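Making a kitchen easier for an older parent: what worked in ours
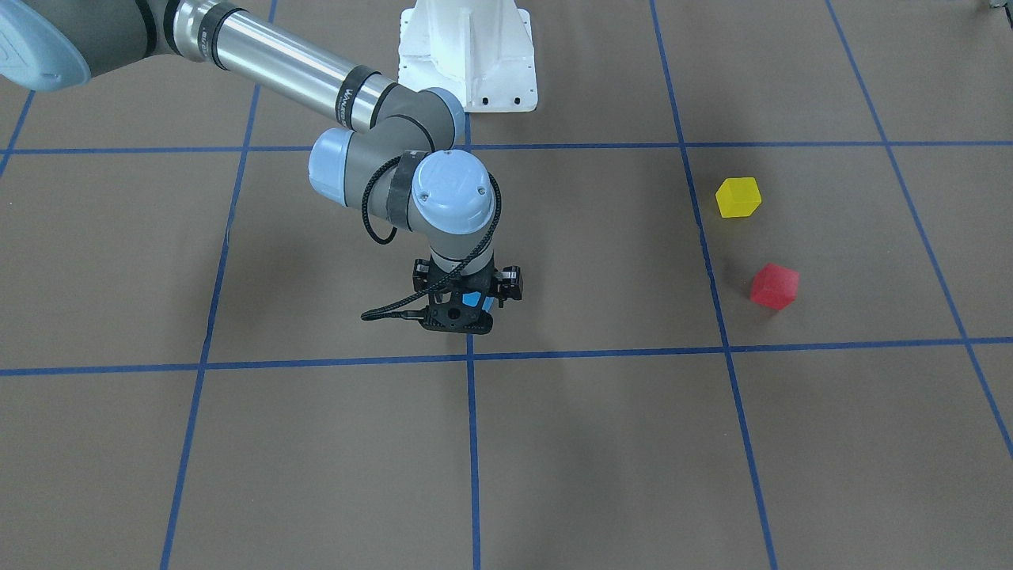
Maureen Tadgell
Home and kitchen columnist, Pradulgate Neighbour

My mum moved in with us in January, bringing two suitcases, a bread bin older than I am and very firm opinions on where the teaspoons should live. She's ninety-one. She still cooks, she wants to go on cooking, and I'd like her to do it without climbing on anything. So I've spent the winter rearranging a perfectly ordinary kitchen, and these are the bits I'd pass on to anyone doing the same.

Start with the shelves

Stand your parent at the worktop and ask them to reach, without stretching, to the highest spot that feels comfortable. Put a bit of masking tape there. Then do the same going down, to the lowest they can manage without having to grab hold of something on the way back up. Everything used daily goes between those two bits of tape: tea, mugs, cereal, the small saucepan, tablets, the butter dish. In our kitchen that's not a lot of cupboard (one and a half doors, if you don't count the one with the boiler in it), so the wedding china and the fondue set had to go upstairs. I hadn't used the fondue set since we lived in Lultitz and I don't miss it.

Do this with them there. I did the first round while Mum was having a nap, very pleased with myself, and she spent a week opening the wrong door and sighing.

Don't stack different sizes of bowl. Lifting three out to get at the fourth is hard on sore wrists, and it's how we lost the blue one. A cheap wire plate rack, stood upright inside the cupboard, lets you slide out the one you want.

Kettles, pans and anything with hot water in it

A full kettle is heavy! I'd never thought about it till I watched Mum lift ours with both hands. We now keep a plastic measuring jug by the tap, the kind marked up to 1000 ml, and she fills the kettle from that instead of carrying it to the sink. Half a jug does two mugs with a bit over. You can buy kettle tippers too, which are a sort of cradle that lets you pour without lifting, and my neighbour swears by hers, but Mum took one look and said it was for old people.

For potatoes and pasta, use a chip basket or a metal sieve that sits down inside the pan. Lift the basket, let it drip, leave the pan of water where it is until it's cold. You'll never want to drain a big pan over the sink again.

Turn pan handles to the side and never out over the floor. I know everybody says it. Say it again to the grandchildren.

Jars, lids and those awful foil seals

A damp rubber glove will open most jars. If it won't, slip the tip of a teaspoon under the rim of the lid and lever very gently until you hear the pop, then it turns quite easily. Once a jar's been opened, wipe the thread with a warm cloth before you put the lid back on, especially honey and jam, or you'll be fighting it again by teatime.

Milk bottle seals: I take them off when I unpack the shopping. Same with the film on ham. Then I write the day on the packet in thick black felt-tip, big enough to read without glasses.

Squares of non-slip matting are brilliant and cost next to nothing. I bought a roll from Akolgo, the hardware place by the 551 stop, and cut it up with the kitchen scissors. One goes under the chopping board, one under the mixing bowl, and a small round one is just for gripping lids. They wash fine in warm soapy water but don't put them in the tumble dryer. (I did. It smelt for days.)

Seeing what you're doing

We put stick-on battery lights under the wall cupboards and it's the best thing in the room. The ceiling light is behind you when you're at the worktop, so you end up chopping onions in your own shadow. Rechargeable ones are better if you can stretch to them, as the batteries in ours need doing far too often.

Have two chopping boards, a dark one and a pale one. Onion and chicken on the dark, carrots and beetroot on the pale. Mum's eyes aren't what they were and she says she can see the edge of things now. The same goes for cups: tea in a white mug on a white worktop is asking for trouble, so we've got a navy tray.

Cooker knobs can be marked with a dab of bright nail varnish at "off" and another at whatever setting gets used most. Let it dry properly before anyone touches it. Ours is coral pink and has lasted so far, though I've been careful not to scrub there.

Somewhere to sit

A perching stool is higher than a normal chair and slopes forward a bit, so you're half sitting and half standing. Do try one before you buy. The first one we had was from a catalogue, the Prunden, item 2123, and I daresay it's fine for a taller woman, but Mum's feet were off the floor and back it went. Measure from the floor to the crease behind the knee and add a few inches, and take the measurement with their proper slippers on. Rubber feet on the legs, and check them every so often for grease and fluff.

If there's no room for a stool, pull out a drawer at the right height, lay a big sturdy tray across the top, and sit at it on an ordinary chair with the peelings bowl on your lap. Only for light jobs, mind. No pans on it.

Rugs, and I'm sorry

The mat in front of the sink has to go. I loved ours. If the floor's cold, buy warmer slippers with a back to them. Wipe spills straight away, and keep an old towel on a hook at hip height so that there's no bending down to the cupboard for a cloth. Mum pushes hers round with a long-handled squeegee mop and is quicker at it than me.

A note on birthdays

We had a houseful for Mum's ninety-first and I learnt a few things for next year. Make the cake in a tray, because square pieces are easier to cut and easier to hold. Serve tea in small cups and refill them. Put out chairs with arms for the older guests and give the sofa to the teenagers. And use two or three candles, or number ones. We did the full lot, and the icing was swimming in wax before we'd got to the end of the song.

Last month I promised the recipe for the cake itself. It's the lemon one from my old church hall cookbook, page 263, and I'll type it up once I've worked out what she meant by "a moderate teacup". If you've got a good way of storing heavy baking tins low down without needing to kneel, please send it in, as ours are still on top of the fridge.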